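Search this site
Go
Menu

Open day at the Girnulau workshop - my gallery

Thu 2 July
By Nele Segers

We use cookies to remember your settings. Accept / Manage

So I finally got to go to the Lambrechts open day! I'd been trying since May, when the first round of tickets disappeared before I'd even found my password. This time they let in 400 people over the day, in groups of 32, and I was in the second group of the morning with a coffee in one hand and a visitor sticker that kept falling off my jacket.

If you don't know the place, it's a former seed warehouse in Girnulau where they work on getting robots to help take old electronics apart. Villads Lauritsen showed our group around, and he was great - he let people ask anything, including the boy next to me who wanted to know if the robot could make a sandwich (no, but they've been asked before).

I spent most of my visit at the computer bench, so that's what you're getting.

The computer bench

Down inside a desktop tower, with the gripper close to the cables and a hand reaching in from the right. Look at that light blue SATA cable curling around in there, and the power cable next to it plugged into the hard drive. I have lost entire Sunday afternoons to cables like those! 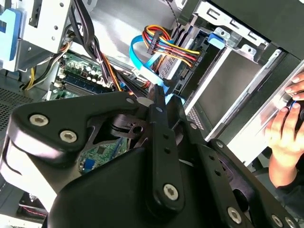
What I asked Villads

I wanted to know what the hardest part is, and I was sure he'd say screws. He said cables, right away. A screw stays where you left it, but a cable bends and springs back and gets behind other cables, and every tower that comes in has been stuffed a little differently. They have 537 old desktops on the shelves to practice with, all donated, and he says he still gets surprised when he opens one up.

The group they call Plular handles the software side, and Arnon is the name of the bench itself (I thought Arnon was a person for a good 10 minutes and kept waiting to meet him).

Getting there

Take the bus to the old mill stop and walk back toward the river - the parking lot is tiny. Wear flat shoes, the floor has rails in it. Tickets for the fall visit go through the Lambrechts front desk, and I've already put my name down for two.

Get new galleries by email
Your email address
Sign up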